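Re: [handheld-demos] How much variety between episodes?

Hi all,

On the question below about Valente, our bottle-and-mug set, let me answer properly, and forgive me if I ramble a bit (I do love this part of the work!).

> We have 647 episodes from the Laltden kitchen and the policy still
> falls apart on any other table. Do you move things between
> demonstrations, or just record more of the same?

Move things, please! We went outdoors in June for exactly this, with a drink bottle, a mug and whatever was already on the patio table.
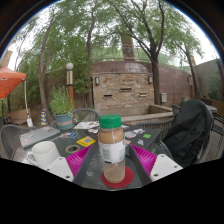
My own habit is to close the fingers slowly and hold for a breath before lifting, and I ask everyone at Nonmont to do the same. When people rush the grasp, the policy learns to rush it too, and then you spend a whole afternoon wondering why it keeps knocking things over.

We also switch which object is the target, and leave the other one nearby so there's something to steer around.
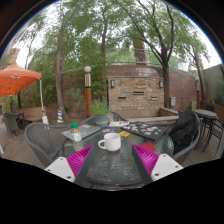
*Fingers open in front of the mug, bottle to the left.*

As for numbers, Valente stands at 3733 episodes, and around 89 had to be thrown out when we replayed them in Clurovis, mostly for lost tracking. I'd much rather have a smaller pile with real changes in it, so shift your starting spot, swap what's under the bottle, and let a second person take a turn with the gripper.

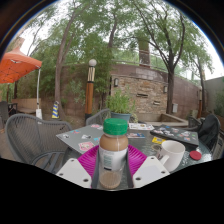
One more thing, and then I'll let you go: keep the clutter. I used to clear every table before recording, and those were the episodes that helped us least. If you'd like our checklist, write to me off list and I'll gladly send it along. It's only 2 pages.

Warmly,
Your list host at Nonmont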